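Can a machine clear the table yet?

Readers who came to the July open evening in Salinas asked the same thing in several different ways, and most of the questions came down to chores. Can it load a dishwasher, can it fold a towel, can it put the fruit away. The short answer is that some of it works some of the time, and the gap between the demonstration and the kitchen is still wide.

On the shop floor the picture is better than it was. Arell has a single arm moving molded caps from a bin to a rack, and it has been left to run through a full shift since spring. The caps are all the same, the bin is bolted down, and the lights never change. When a cap lands upside down the arm drops it in a reject chute and goes on. Mathias Reisinger, who looks after that line, still spends part of each Friday emptying the chute by hand and sending the good caps back around. He says this suits him fine. The arm does the dull part and he has time to look after the presses.

Homes are harder. Things in a home are soft, round, crumbly or shiny, and they are seldom where they were yesterday. A person picking up a piece of fruit and then a piece of cake changes grip without thinking. A two-finger gripper has to be told, or has to learn, that one will take a squeeze and the other will fall to bits. It also has to cope with whatever is under the object. A patterned tablecloth covered in pictures of fruit is a fair test for any camera that is looking for fruit.

Much of the current work therefore starts with people. A person holds a gripper in each hand, does the job at an ordinary table, and the recordings are used to train the machine. It is slow work, but it gets around the old problem of programming every move. The grippers are the same shape as the ones a robot would carry, so the person is limited in the same ways. If you can't do a job with two stiff fingers on each hand, there is little point in asking a robot with those fingers to do it. 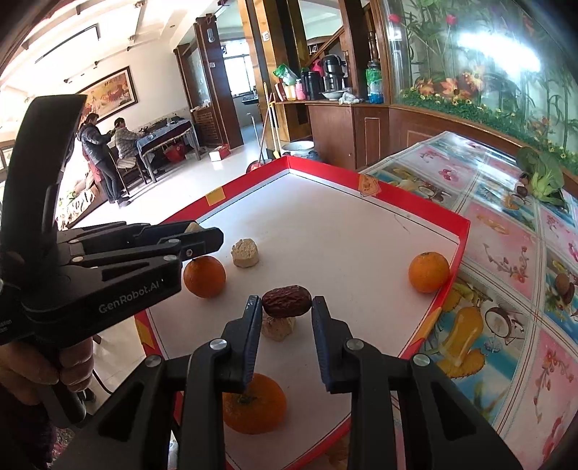
Mandarins or oranges, crumbly cakes and a dried jujube, with a red-rimmed tray to work in.
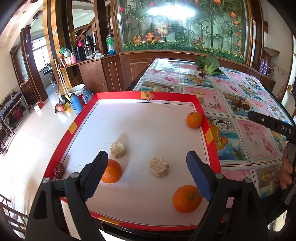

Birdie Ferreira wrote in after the last issue to say that we are all too easily impressed. Her view is that a chore is only done when the person who used to do it can leave the house, and that by this measure the dishwasher and the washing machine are still the only household robots worth the name. She would like to see fewer clips of a machine picking up one thing and more of it dealing with a whole table after a family lunch, start to finish, with no cuts. She also asks who wipes up the crumbs.

It is a fair complaint. The one long trial we have figures for is the Hotora kitchen test, which ran a two-armed machine through 3,143 attempts at moving a single item from a table into a container. The team published the failures along with the rest, and they make useful reading. Firm, round items gave little trouble unless they rolled. Most of the failures were with baked goods and anything in thin plastic film. The machine was also slow. Clearing one small table took it 40 minutes, and a person did the same table in 3.

Speed may matter less than it sounds. If the job gets done while you are at work, 40 minutes is no hardship. What matters more is whether somebody has to stand by, and at Hotora somebody did, with a hand near the stop button the whole time.

Riku Miyazaki has been following a smaller group at Dallanau who have taken a different line. They have given up on the general kitchen and are training for 4 jobs only: sorting cutlery, putting fruit in a bowl, hanging mugs on hooks, and moving folded laundry from one shelf to another. The cutlery is close to reliable. The mugs are not, and the group has gone through a good many of them. They have now switched to enamel ones – dented, but still in use.

So for anyone deciding whether to wait before buying a new dishwasher, don't wait. For a small workshop with one repeated job and parts that all match, it is worth getting a quote now, and worth asking to see the machine run for a whole day before signing.

Vija Siliņa is putting together a list of workshops willing to let members watch an arm at work during normal hours. Arell has agreed to take visitors in the mornings, in small groups, with closed shoes and hair tied back. Names to Vija, please, and say whether you need a lift from the station.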